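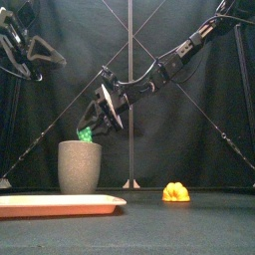 Session 4: Action chunks, and when to stop trusting them

Notes by Wing-sze Chou. Same health warning as last time: I write these the evening after the session, from my own scribbles, so if something doesn't match what you heard, tell me and I'll fix it.

Where we'd got to

Last session we had a policy that looks at the camera views and the joint angles and gives back one set of joint targets. Then it looks again, gives another, and so on. Lovely and simple, and it shakes like a leaf. Every small wobble in the prediction goes straight to the motors, and if the arm pauses even once, the policy sees a still arm and decides that staying still is a fine idea.

So this time we asked it for a whole stretch of future targets in one go. That's a chunk. Our default chunk is 23 steps long, a number Chun-yin Sin picked in March and which has stuck (please don't treat it as holy, try others!).

Why the chunk helps

Think about letting go of something over a cup. The steps are: get above the rim, settle, open the fingers, lift away. A one-step policy has to work out from scratch, every single time, whether it's at "settle" or at "open", and from the cameras those two look nearly the same. With a chunk the decision gets made once and the rest follows.

The price is that the arm is working from an old look at the table. If the cup gets nudged halfway through a chunk, the arm carries on towards where the cup used to be. I've done this more times than I'd like to admit.

How much of the chunk to run

You don't have to use all of it. In the config there are two settings, and people mix them up every year:

chunk_len: how many steps the policy predicts
run_len: how many of those we send to the arms before asking again

Start with run_len at half of chunk_len. Short run_len gives you quick reactions and more jitter at the joins. Long run_len gives smooth motion and slow reactions. Ka-ming Ho asked whether we could just blend the overlapping chunks, and yes, that's the averaging trick in the Dekia branch. It's good on slow moves. I find it goes mushy on gripper opening, where half the predictions say open and half say closed and you end up with a finger position that's neither.

Two arms, one chunk

Both arms live in the same action vector, left joints first, then right. Even when only one arm has work to do, the policy is still predicting for the other, and "hold where you are" is something it has to learn like anything else. Check both halves of the plot before you blame the camera.
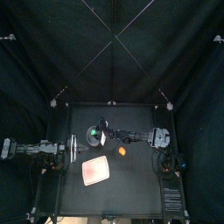
Things to try before next session

1. Load the Urkcombe set and replay episode 1122 with the policy's chunks drawn over the recorded joints. Look at where they drift apart.

2. Change run_len only, leave chunk_len alone, and write down what happens at the joins.

3. Retrain with the seed set to 3240, then 2324, and compare. If the two runs disagree wildly, be suspicious of any clever conclusion from step 2.

Hsiu-ying Yu is looking after the training queue, so ask her before you start anything long. Bring your plots, even the ugly ones.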